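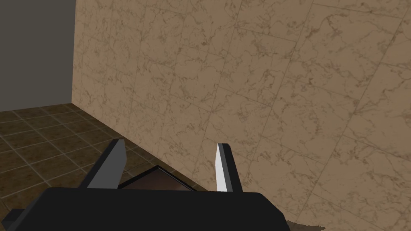
Let them wreck the simulator first

Our robotics club meets after school in the old textiles room, and for most of this year a visitor could have walked in and wondered where the robots were. There were laptops, a projector and a lot of shouting. The real arm stayed in its cupboard until after half-term. I think this was the best decision we have made in 5 years of running the club, and I'd like to persuade other teachers to try it.

The project is called Domum, and the task is easy to say: get a gripper to find a flat object on the floor of a room, close on it and lift it. The students do all of this in a simulated room first. They write the code, press go and watch from the gripper's own point of view, with the two fingers sticking up into the picture and the floor and walls beyond. Then, usually, they groan.

I love the groaning! When the only arm in the building is worth more than my car, every student who touches it is nervous, and nervous students copy. They find the one person whose code ran last week and they change two numbers in it. In the simulator Keerthana Poduval drove her gripper straight at a wall on her first afternoon, laughed, and had another go before I had crossed the room. By the time the caps were back on the whiteboard pens she had a theory about why it had turned the wrong way, and the theory was right. I have taught for a long while and I can't remember a worksheet doing that.

There is an argument on the other side and I take it seriously, mostly because Umesh Sandhu makes it to me in the staff room. He teaches design and technology, and he says that children spend enough of their lives looking at screens, that a robot is a thing made of metal and you ought to be able to drop it on your foot. He worries that students who learn in software will think the world is tidy. Motors get hot, screws work loose, cables catch on chair legs. None of that happens in our virtual room unless one of us goes to the trouble of putting it in.

Fair enough, and he is right that the simulator can't be the whole course. But I'd ask him to look at what the students argue about. A thin object lying low down is a horrible thing to pick up. From close in, half of it can be hidden behind the gripper itself, so the program has to decide where the rest of it is. Do you back off for another look? Do you trust what you saw a second ago? Kumaresan Kaimal and Golshifteh Bagheri disagreed over this for 3 meetings. He wanted to slow everything down and keep checking, she wanted to remember the position and commit. Both of them built their version and both ran it 40 times, with a tally on the board behind them. You couldn't do that on one shared arm with a queue of Year 9s behind you and the cleaners due at five.

The surfaces matter too, and this is a part I hadn't expected to enjoy. A wall with a marbled pattern, veins running all over it, gives a vision program a great deal to be confused by. A plain grey one gives it very little to hold on to. Dark things on dark floors are a nuisance. Revathi Hegde got so interested in this that she started changing the tiles and nothing else, just to see which ones broke her code, and that is a proper experiment whether or not she would call it one (she called it "messing about with the bathroom").

When the real arm did come out of its cupboard, plenty went wrong, of course. Golshifteh's code closed the fingers well to one side of a paperback and held on proudly to nothing. What struck me was how calm they all were. They had failed so many times already that one more was just information, and they went looking for the cause like people who expected to find it. Umesh came in to help with a loose bracket and stayed until the lights went off in the corridor. He and Kumaresan have since been plotting to put wobble and slack into the simulated joints, so that the virtual arm behaves as badly as ours does.

So if your school has one robot, or none, please don't wait for the budget. Put the money you do have into a few decent laptops and give the students a room they are allowed to crash in. Leave the settings open so they can make it harder for themselves, because they will want to. Ours are asking for a second object in October, and Revathi has already picked the tiles.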